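March, late, kitchen

I have now been giving up sugar for 27 days, and I would like it recorded somewhere that I am no nicer, no thinner and no more alert. Aidan Quinlan, who talked me into it, says the fog lifts in week five. In week two he said it lifted in week three.

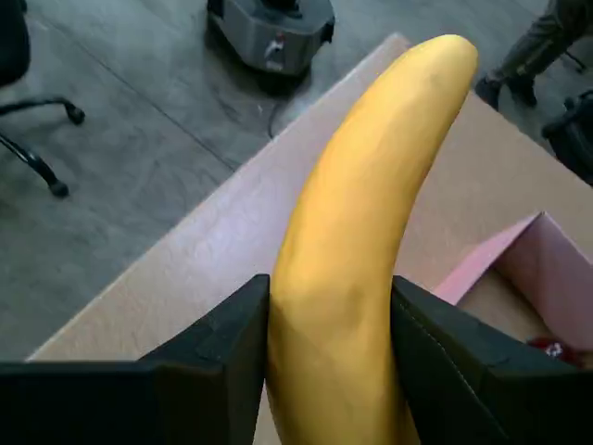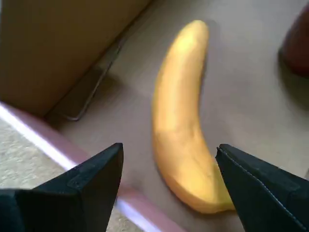
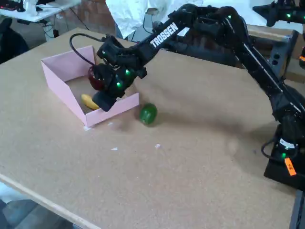
Bananas, first two. Permitted before noon.

The rules come from a book called The Pludier Method, which Aidan lent me with his own notes in the margins, mostly the word YES. Fruit is allowed but only if you "approach it with respect." Honey is sugar. Raisins are sugar pretending to be fruit. Ketchup got a chapter to itself and I had to go lie down.

Went to Scanlon's for groceries after work and read labels like a customs officer. There is sugar in the rye bread. There is sugar in the ham! I stood in front of the crackers so long that a boy in an apron asked if I was all right, and I told him I was fine in the voice of somebody who wasn't. Came home with eggs, walnuts and a cabbage. $31 I could have spent on pie.

Clodagh Ó Dálaigh called at eight to talk about her sister's wedding and ate something crunchy the entire time. I asked what it was. "Toast," she said. It was not toast. I have known her since college and I know what a ginger snap sounds like.

Weighed myself, against the advice of the book: 155, same as the day I started. The book says the scale is "a poor listener." I thought it heard me pretty clearly.

Dinner was the cabbage. There's a good deal of it left.

Found half a bag of chocolate chips behind the flour while looking for the paprika. Put it back. Moved it to a higher shelf. Got the stepladder out to check that the shelf was high enough, and it is, unless you have a stepladder.

Must call Mom about the gutters.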